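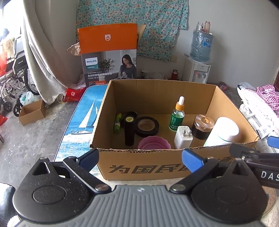
Lerkgate, February

Residents' Forum > Household Matters > Small items in the mixed collection
Thread opened by: Forum Office

The Forum Office invites comments on the proposed change to the collection of small household items in Lerkgate and Stondden. Under the proposal, residents would place items such as chargers, empty jars, droppers and part-used rolls of tape in one open cardboard box at the kerb, in place of the three separate bags now in use. Sorting would be carried out at the Zollden depot. Contributors are asked to keep to the subject and to state which district they live in.

Nele Wegener
Forum Office

hollybank_15
Lerkgate. I wish to record my support. The present bags are too thin for glass, and the printed instructions differ from those on the council notice board. A single box would be simpler for older residents in our building, several of whom have stopped using the service altogether.

M_Orchard
Stondden. I must object. An open box left at the kerb overnight will fill with rain, and wet cardboard cannot be lifted. Has the office considered a lidded crate? The Hollmann estate was issued with crates when it joined the scheme and I am not aware of any complaint.

hollybank_15
With respect to M_Orchard, the crates at Hollmann are stored in a covered bin area. Most of the terraces in Lerkgate have no such area, and a crate would have to be kept in the hallway between collections. A cardboard box can be folded flat or replaced.

Forum Office
For clarity: boxes should be put out between 6 am and 7 am on the morning of collection and should not be left out overnight. The office accepts that the draft notice did not make this plain. It will be corrected.

tenant_rep_north
Lerkgate. I write on behalf of the tenants of the north block, where there are 80 flats and one kerb. If each household puts out a box, the pavement will be blocked to wheelchairs and prams. We asked in writing for a shared container and have not had a reply.

quillfeather
Stondden. My concern is with what may be put in. The draft says "cosmetic containers, empty". Must they be rinsed? A cream jar is difficult to clean, and I would not wish to have the whole box refused on account of it. The same question applies to small bottles that have held oil.

Forum Office
A wipe with paper is sufficient for jars. Bottles that have held oil should be drained and closed. Boxes will not be refused on account of one item; the item will be left behind with a card.

M_Orchard
The card system was tried with the garden bags and the cards blew down the street. I remain of the view that the proposal has been drawn up for the convenience of the depot. The cost is also unclear. Paragraph four gives a saving of 700 a month, without saying whether this includes the additional sorting staff.

quillfeather
I read paragraph four differently. The staff are listed in the annex, under depot costs. I do agree that the two figures ought to appear together.

tenant_rep_north
May I ask again about the north block?

Forum Office
The request for a shared container has been passed to the Zollden depot and a written answer will be posted in this thread. Buildings of more than 15 flats will not be moved to the new arrangement until that answer has been received. The annex will be reissued with both figures on one page.

hollybank_15
Thank you. Could the reissued annex also be made available on paper at the Lerkgate library desk?

Forum Office
Yes. 100 copies have been ordered. The thread remains open for comments until the end of the month.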